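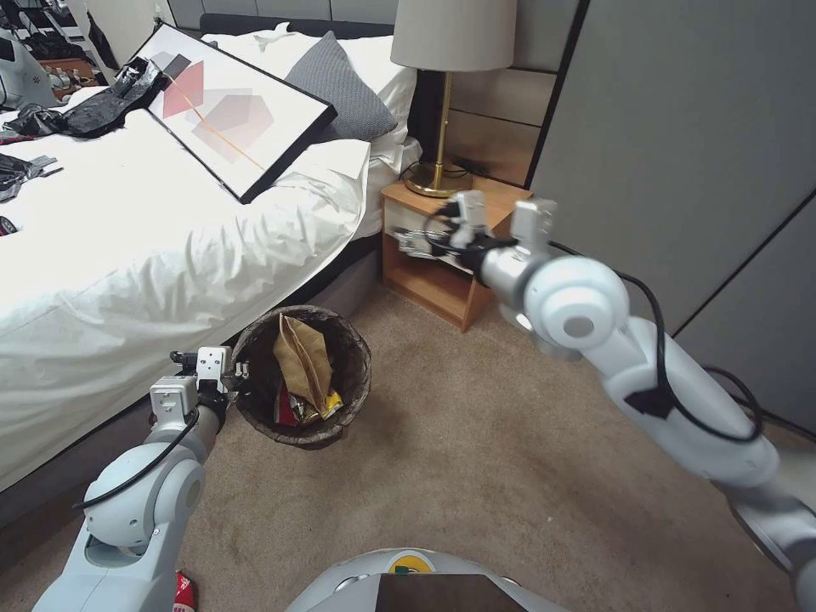 May, after lunch. Third pass at the Prerkent complaint log, the one where people report officers' conduct and somebody is meant to ring them back. The export claims 3,000 entries. Once I'd merged the duplicates I had 2,000 and a headache. Lunder's parser reads "use of force" and "used force" as two separate offenses, so the worst station looks half as bad as it is – handy for the station. For the cover of the public summary Quaye wants something abstract and calm, like the framed print on the bed with the red square and the thin orange diagonal. Fine by me. A pentagon has never been the subject of a complaint.

Reran with the merged wording. 463 entries have a date received and no date answered. Checked a handful by hand and they really are blank, so it's the log and not us. A few are marked "resolved" anyway, by means unknown.
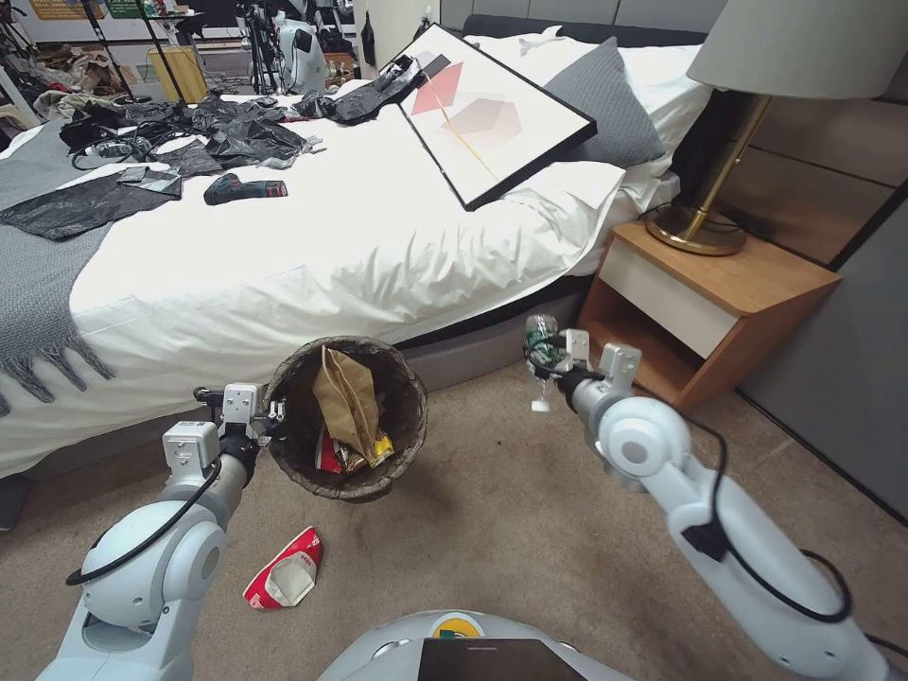 Faditent's tool wants to fill the blanks with the average reply time. Switched that off. An average reply to a letter that got no reply is a bold idea.

To do: fix the Lunder word list, rerun by station, ask Prerkent what "resolved (other)" means. Asked in April too.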